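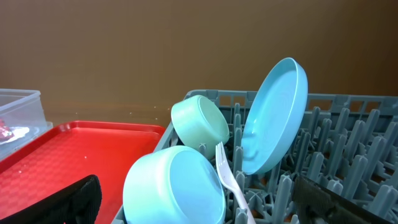 About Lulbridge Community Church

Hello, and welcome! If you've found this page you might be new to Lulbridge, or thinking of coming along on a Sunday, or just wondering what goes on in the building with the green doors opposite the bus shelter. We're glad you're looking. We are a church of all ages and a fair few nationalities, and we meet to worship God, to learn from the Bible together and to be some use to the town we live in.

Most people who walk in for the first time are a bit nervous. We remember that feeling ourselves, so come as you are, sit where you like (the back row is very popular) and stay for a cup of tea if you want one.

How we began

The church started in the front room of a terraced house in Alemneh Street. Two couples had moved to the town for work and couldn't find a church they could reach without a car, so they began to pray together after supper. A neighbour heard the singing through the wall and knocked to ask if she could join in. She brought her sister, her sister brought three teenagers, and by the following winter people were sitting on the stairs.

From there we moved to the infants' school, where we spent many happy years on very small chairs. Everything had to be carried in and carried out again each week: hymn books, keyboard, the big urn, the box of toys. There are people in the congregation who can still pack a Vauxhall estate with a full sound system in under a quarter of an hour, and they will tell you about it if you ask.

We moved into our present building one July, after a long time of praying and saving. It had been a carpet showroom and smelled like one until Christmas. We took down a false ceiling and found a lovely row of high windows behind it, and the morning light comes through them right across the front of the hall. We've painted, plastered and sanded nearly every bit of the place ourselves. The wiring we left to somebody who knew what he was doing!

What we believe

We are an ordinary Christian church in the evangelical tradition. We believe in one God – Father, Son and Holy Spirit – who made us and loves us. We believe that Jesus Christ lived, died for our sins and rose again, and that anyone who turns to him in faith is forgiven and made new. We believe the Bible is God's word and we try to live by it, with a lot of help from him and from one another.

We baptise believers by full immersion. Our baptistery is under the platform at the front and takes most of a Saturday to fill. Baptism services are some of the best days of our year. The person being baptised usually tells the rest of us how they came to faith, in their own words, and it can be two minutes or twenty. We have heard from a retired bus driver, a student who had never opened a Bible until she was given one at a market stall, and a grandfather and grandson who were baptised on the same evening. There were a lot of tissues that night.

If you have questions about any of this, please ask them. Some of us had years of questions before we believed, and still have a few now.

Sundays

Our main service is at 11 in the morning and lasts a little over an hour. We sing a mix of old hymns and newer songs, led by whoever is on the music rota, so one week it may be a full band and the next a piano and a very brave clarinet. Somebody reads from the Bible, we pray for the town and the world, and there is a talk that usually works its way through one book of the Bible over a couple of months. We share the Lord's Supper on the first Sunday of the month, and all who love the Lord Jesus are welcome to take part.

Children stay with us for the first songs and then go out to their own groups. Babies and toddlers have a carpeted room at the side with a window into the hall, so parents can still hear what's going on. Nobody minds noise. If your little one would sooner run up and down the aisle, there will be others to run with.

Afterwards there are hot drinks, and once a month we have a shared lunch. Bring something if you can, and if you didn't know it was on, stay anyway. There has never yet been a shortage of quiche.

Our pastor

Matvii Dovhaniuk came to us as a member of the congregation long before he was our pastor. He had been working as a joiner and helped to build the platform he now preaches from, which means he can't complain when it creaks. He began by leading one of the home groups, then studied part time, and was set apart as pastor here on 9/22/21 at a service of prayer and thanksgiving. It was a wonderful evening, with friends from churches all over the county, and the singing could be heard from the car park.

Matvii preaches most weeks, visits people at home and in hospital, and runs the course for people who are looking into faith. He works alongside two elders, who share the teaching and the care of the church. If you would like to talk to any of them privately, have a word after the service or ring the church office and leave a message.

"I love this church because people here let you be known," Matvii wrote in one of our newsletters. "I arrived with a head full of doubts and no English hymns at all. People sang beside me until I learned them."

During the week

There is something on most days, and you don't have to be a member or a regular to come to any of it.

Ludumel is our group for parents, grandparents and carers with children under school age. There are toys, crafts, a story and a song or two, and toast for the grown-ups as well as the children. The name was made up by one of the first toddlers who came, who couldn't say what she wanted to say, and it stuck so firmly that it's now on the sign.

Jurnasia is our youth evening, for anyone at secondary school. They play a lot of table tennis, cook for one another (with mixed results), and spend half an hour looking at something from the Bible and arguing about it in a friendly way. In the summer they go camping. Ask any of them about the year of the goat.

Home groups meet in houses across the town to read the Bible, pray and eat cake. They are the best way of getting to know people, especially if you find a full hall hard going. Groups have up to 11 people in them, and when one gets too big for the sofas we gently start another. There are daytime groups as well as evening ones, and one that meets online for those who work shifts or can't easily get out.

The prayer meeting is small and faithful. We gather in the hall before work, with coats on in winter, and pray through the requests people have left in the wooden box by the door. You can put something in that box at any time. You needn't sign it, and we don't pass on what's written there.

The open lunch is for anybody who would like a hot meal and some company. It is free, there's no form to fill in, and you can sit with people or by yourself. We began it because several of our older members were eating alone, and it has grown into one of the cheeriest parts of our week.

Beyond Lulbridge

We support mission partners at home and abroad with prayer, money and (when we remember the last posting date) parcels. One family is translating the Gospels, another couple works among students, and we help to fund a small Bible college where pastors can train without leaving their own churches for long. Their letters are pinned up in the entrance hall, and we read bits of them out in the service.

Closer to home we get together with the other churches in the town for the Good Friday walk, the carol singing by the station and the harvest collection. We have different ways of doing things and some very different hats, and we enjoy each other's company no end.

Becoming a member

At the time of writing the church has 79 members, and plenty more people who call it home. Membership is our way of saying that we belong to one another and are ready to serve together. If you're a believer and have been coming for a while, speak to Matvii or one of the elders. They'll arrange to come and see you for a chat, and then you'll be welcomed during a morning service, normally with applause and always with cake.

There's no pressure on anyone to join. We have one dear friend who has come nearly every week since the infants' school days and says he is still making up his mind.

Finding us and getting in

The hall is on the main road, a short walk from the station. There's a small car park at the back, which we keep for people who can't walk far, and street parking is free on Sundays. The entrance is level, with a wide door and an accessible toilet just inside. We have a hearing loop, which works best on the left-hand side of the hall, and large-print song sheets are on the table as you come in. Guide dogs and assistance dogs are very welcome – there's a water bowl under the coat pegs.

The office is open on weekday mornings. If you'd like a lift to a service, or a visit, or someone to pray with you, leave a message and one of us will ring you back.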